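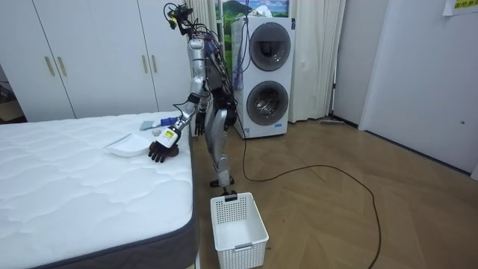

5 min read

Section 4. Placing, airing and cleaning the mattress

Tivent guest bed, user guide
Text: Kerstin Løken, Pukholm
Last changed June 26, 2026

This section is for the person who has finished the base in Section 3. If the side rails are not yet locked, please go back and do this first. The mattress is heavy to lift off again.

4.1 Before you open the roll

The mattress is delivered rolled, in two layers of plastic. The outer layer has handles and the inner layer has no handles. You need two persons for carrying it on stairs. One person can roll it on a flat floor.

1. Check the number on the delivery label. The firm mattress has number 544 and the medium mattress has number 857. The order paper must show the same number.
2. If the number is wrong, do not open the inner plastic. Call the shop where you bought it. An opened mattress can be repaired under the warranty but it cannot be exchanged for another firmness.
3. Let the roll stay in the room overnight when it comes from a cold car or a cold storage room.
4. Clear the floor on the long side of the base, so that you can walk there with your arms full.

Note: The roll can wait unopened for up to 20 days. After this time the foam can need much longer to get its full height, and in the corners it may stay a little lower.

4.2 Opening and placing

1. Put the roll on the base at the head end. The arrow on the plastic shall point to the foot end.
2. Cut the outer plastic with scissors, along the printed line. Pull it away completely.
3. Look for the end of the inner plastic. It is fastened with tape. Remove the tape by hand.
4. Let the mattress roll itself out. Hold one hand on it, as it can move quite fast in the last part.
5. Cut the inner plastic at the foot end only, with the blade turned away from the mattress. Now air goes in and you will hear it.
6. Pull off the plastic from the foot end toward the head end.
7. Push the mattress against the head rail, and then center it between the side rails. A finger should fit on both sides.

Caution: Do not use a knife in step 2 or step 5. Cuts in the fabric are not covered by the warranty.

Caution: Keep the plastic away from small children and animals. Put it in the waste the same day.

The mattress can be slept on the first night, but it will feel thinner than in the shop. It reaches the right height in two or three days. If one corner is still low after this, press it with flat hands several times and wait one more day.

4.3 Airing

A new mattress has a smell. It is stronger in a warm room with closed windows. Most people do not notice it any more after one week.

1. Take off all bedding, also the mattress protector.
2. Open a window and the door of the room. A draft is good.
3. Leave the mattress uncovered for at least four hours.
4. If the bed has storage drawers, pull them out halfway during this time. 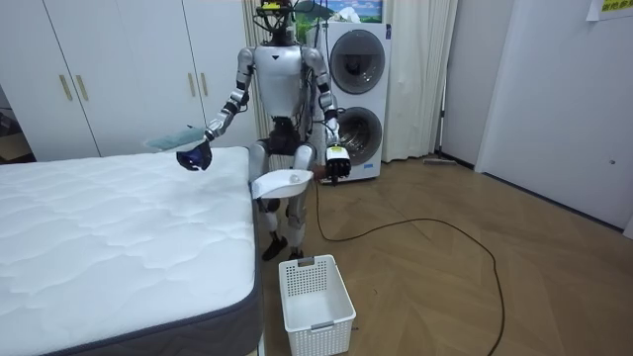

Fig. 4-2. Mattress with no bedding on it.

Later, air the mattress each time you change the sheets. You do not need to wait four hours then. The time you use for making coffee and finding the clean sheets is normally enough.

In the winter half of the year, from November, the indoor air in many houses is dry and you can air less. In basement rooms it is the opposite, and here we recommend to lift the foot end one time every month and look at the underside. Gray or black spots on the underside are a sign of moisture. In this case read Section 6 before you use the bed more.

Note: Do not put the mattress outside in direct sun. The cover gets yellow and it does not go back.

4.4 Turning

The two mattresses are not turned in the same way, and this is the question we get most.

Number 857 (medium) has the same foam on both sides. Turn it over every third month, and every second time also from head to foot.

Number 544 (firm) has a top and a bottom. The bottom is marked with a sewn label in one corner. Do not turn it over. Only rotate it from head to foot.

For rotating:

1. Pull the mattress toward you until half of it is outside the base.
2. Lift the head end and walk it around, with the other person standing still at the foot end.
3. Push it back and check the finger space on both sides again.

If you are alone, put a blanket on the floor first and use the floor as help. Move away lamps and glasses from the nightstand.

4.5 Dry cleaning of the surface

Dust and hair should be removed before any water touches the fabric. If you begin with water, the dust becomes a gray paste which goes into the seams.

1. Remove the bedding and close the window.
2. Brush the surface with a soft brush, from the head end to the foot end, in long strokes. Do not brush in circles.
3. Brush along the edge seam separately, with the short side of the brush.
4. Vacuum with the flat nozzle on the lowest power.
5. Clean the brush, and put it back dry.
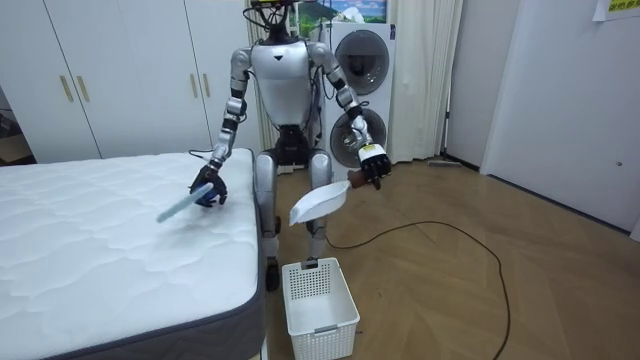 Fig. 4-3. Light blue brush.

Any clean, soft brush can be used. A brush made for shoes or for the grill should never be used, also when it looks clean.

4.6 Spots

1. Take up fluid with a dry white cloth. Press, do not rub.
2. Mix lukewarm water with a little mild soap without color.
3. Dip the cloth, wring it hard, and press on the spot from the outside toward the middle.
4. Press again with a cloth with only water.
5. Let it dry with the window open. Do not use a hair dryer hotter than the lowest step.

Caution: Never pour water directly on the mattress. The foam holds it for many days.

Blood must be treated with cold water. Coffee and red wine will often leave a weak shadow in the fabric also after correct cleaning. The shadow has no effect on the function.

4.7 Parts you can order for this section

Mattress protector, fits both types: part 288
Corner straps, set of four: ask the shop
Label with mattress number, if lost: free of charge, send a copy of the order paper

Parts are sent from Eide. Customers with a bed from the older Grollton series can use the protector, but not the corner straps, as the rail is narrower there.

Continue with Section 5, Drawers and headboard.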